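Dunbar hall reopens for shared desk space after floor work

By Isla Moffat
Saturday, 2 min read

The ground floor hall on Wakora Street in Dunbar is back in use after being closed for most of December, and the people who rent desks there have started moving their things in.

The building, known locally as the Iramau rooms, was shut so that the old carpet could be taken up and the floor leveled. Work also included new wall outlets along two sides and a fresh coat of paint in the entry. Rulov, the local firm that manages the space, said the job came in at 870 square feet of flooring and finished a few days later than planned.

Desks and tables went back in at the end of last week. The larger ones were placed first, and the small round tables were left for the corners and the area near the door.

Craig Galbraith, who runs the front desk for Rulov, said the layout will stay loose through the end of the month while renters decide where they want to sit.

"We put the tables down and asked people to try them for a while," Galbraith said. "Some want to be by the wall, some want the middle. It's easier to shift a table now than after everyone has plugged in."
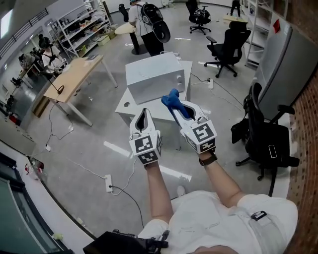

Tables in white and light wood at the Dunbar hall, with power strips on the gray floor. Photo: Isla Moffat

Power has been the main subject of discussion so far. The new outlets are all on the walls, and desks in the middle of the room depend on power strips laid on the floor. Several renters brought this up at a short meeting held on the first morning back.

Galbraith said flat cable covers have been ordered and will be put down once the table positions are settled. Until then, renters are being asked to run cables under tables where they can and to keep the path from the entry to the back door clear. Anyone who needs a longer cord can borrow one from the front desk.

A second request from the meeting was for more storage. The old metal cabinets were thrown out during the floor work - two of them had rusted through at the base - and replacements have not been chosen. For now, boxes can be left in the side room overnight if they are labeled with a name and desk number.

The hall has space for 68 people when it is set up with chairs only, and fewer with the tables in. Evening groups that used the room before the closure have been told they can come back next month, when a booking sheet will be posted inside the entry. The fee for an evening stays at $100, and groups are expected to put the tables back where they found them.

Parking behind the building is still limited while the flooring contractor clears out the last of the old carpet.

The front desk is open from 8:30 a.m.

Related
Wakora Street crosswalk to be repainted
Dunbar library extends evening hours
Side entrance at Iramau rooms gets new ramp
Where to recycle old office furniture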